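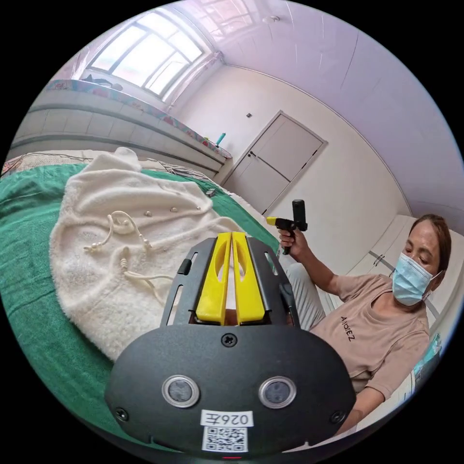
I'd been bugging the hardware lead at Brollcombe for a chat since July, and when we finally sat down she got straight to the fingers. "Everybody asks about the cameras," she told me, laughing. "The fingers are what drive me nuts!"

Her team has been trying two sets on the hand-held grippers, the Indon and the Palomino. The Indon is stiffer and costs 15 dollars a pair. The Palomino bends a little at the tip, and she'd gone through 8 pairs of those in testing (she keeps the dead ones in a mug). 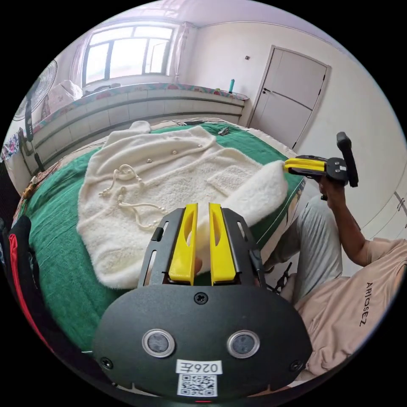 Clothes are where the two really split, she said. Boxes and cups are easy with either one, but anything soft is a fight. "You close on fabric and you get one layer, or two, or the sheet underneath." Sleeves are her favorite test, and I get it – pinching the end of one on a fluffy fleece jacket and lifting it is a nice clean job, but then you've got a pocket, pearl buttons and a beaded cord to deal with too. "Cords are mean," she said.

So which would she buy? The Palomino for laundry, the Indon for everything else, and she wants 100 more tries on each before she says so to Ellus, who are paying for the next 3 units.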